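Greifer lässt Hosenbund beim Glattziehen los / Regelwerk Textilplatz unklar
Lesezeit: 6 Minuten

Ticket: 295
Bereich: Faltplatz, Linie Rilen
Gemeldet von: Sofia Leitão
Bearbeitung: Rhys Tipoki, Zolteo Support
Priorität: mittel
Eröffnet: 5. Oktober 2024
Status: in Beobachtung

Meldung (Sofia Leitão)

Beim Auslegen kurzer Hosen mit Gummibund rutscht der Stoff aus dem Greifer, sobald der Arm zieht. Bei T-Shirts und Handtüchern tritt das nicht auf. Von 60 Durchgängen mit Shorts mussten wir 37 abbrechen. Eine Fehlermeldung kommt nicht, die Steuerung hält den Griff weiterhin für gültig und fährt den nächsten Punkt an. Beim letzten Abbruch hat Duarte mit der Hand nachgefasst, während der Arm noch freigegeben war. Das steht im Schichtbuch, deshalb hier auch.

Zweite Frage: In unserer Arbeitsanweisung steht nur »Kleidungsstück am Rand greifen«. Welcher Rand bei einer Hose gemeint ist, steht nirgends. Jede Schicht macht es anders.

Antwort (Rhys Tipoki)

Danke für die Zahlen. Zuerst zum Nachfassen: Bis das Ticket geschlossen ist, bitte nur noch bei angehaltenem Arm in den Arbeitsbereich greifen. Anhalten heißt Haltetaste am Platz, ein pausiertes Programm auf dem Bildschirm reicht nicht aus. Die Regel gehört in eure Anweisung, und zwar vor den ersten Arbeitsschritt.

Bitte schickt mir außerdem:
- die eingestellte Greifkraft
- die Griffposition, die das Programm für Shorts verwendet
- Angabe, ob die Finger vor Schichtbeginn gereinigt wurden

Rückmeldung (Duarte Guerreiro)

Greifkraft steht auf Stufe 6. Die Griffposition wurde vom Handtuchprogramm übernommen, also die Ecke. Bei Shorts landet sie je nach Lage am Beinsaum oder am Bund. Finger wurden gereinigt, Eintrag im Schichtbuch vorhanden.

Zum Nachfassen: stimmt so. Ich hatte auf Pause gedrückt und angenommen, das sei dasselbe.

Analyse (Rhys Tipoki)

Ich habe das Programm von eurem Platz hier mit dem Stand von Stemetach verglichen. Drei Punkte:

1. Die Griffposition wird relativ zur Tischecke gesucht. Liegt die Hose gedreht, greift der Arm an einer Stelle, für die die Kraft nicht passt.
2. Gerafftes Material gibt unter Zug nach. Der Stoff dehnt sich, die Finger behalten ihre Öffnung und die Falte läuft heraus. Mehr Kraft hilft da nur begrenzt und drückt Abdrücke in dünnere Ware.
3. Die Griffprüfung findet nur beim Schließen statt. Während des Ziehens wird nicht mehr geprüft, daher keine Fehlermeldung.

Punkt 3 ist mit dem Wartungspaket behebbar, das für November geplant ist. Die Punkte 1 und 2 lassen sich über die Arbeitsweise lösen.

Ergänzung (Matilde Matos, Sicherheit)

Ich habe die Anweisung für den Faltplatz geprüft. Folgendes gilt ab sofort und wird in die nächste Fassung übernommen:

- Der Arm wird über die Haltetaste angehalten, bevor jemand Ware berührt.
- Wiederanlauf nur durch die Person, die angehalten hat.
- Der Griff darf nicht von Hand unterstützt werden, auch nicht zum Test.
- Jeder Abbruch wird mit Warenart und Griffstelle eingetragen. »Rutscht« allein genügt nicht.

Aurora Baptista weist beide Schichten ein. Für die Anlage bei Soomro gilt dieselbe Fassung, dort ist der Platz baugleich.

Rückfrage (Sofia Leitão)

Gilt die Handregel auch beim Einlegen? Da steht der Arm in Grundstellung und bewegt sich nicht.

Antwort (Matilde Matos)

Ja. Grundstellung ist kein Halt.

Vorgehen für Shorts mit Gummibund (Rhys Tipoki)

Schritt 1: Arm anhalten. Hose flach auf den Tisch legen, Bund nach links, Beinöffnungen nach rechts. Ein Bein liegt auf dem anderen. Den Bund nicht glattziehen.

Schritt 2: Hände aus dem Arbeitsbereich, Wiederanlauf. Der Greifer fasst am Bund, im unteren Bereich links, und hält das Teil auf der Tischfläche nieder. Beinsaum und Taschenrand sind als Griffstelle nicht zulässig.

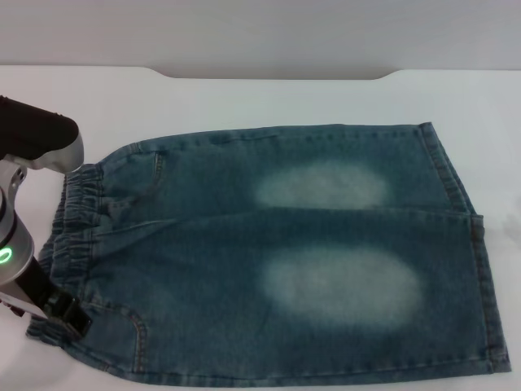
Schritt 3: Sitz des Griffs vom Bedienplatz aus ansehen, erst danach den Zug freigeben. Greifkraft bleibt auf der bisherigen Stufe. Rutscht der Bund heraus, anhalten, eintragen und neu auslegen.

Kontakt: Zolteo Support, Servicestelle Textilplätze | © Zolteo | Nach oben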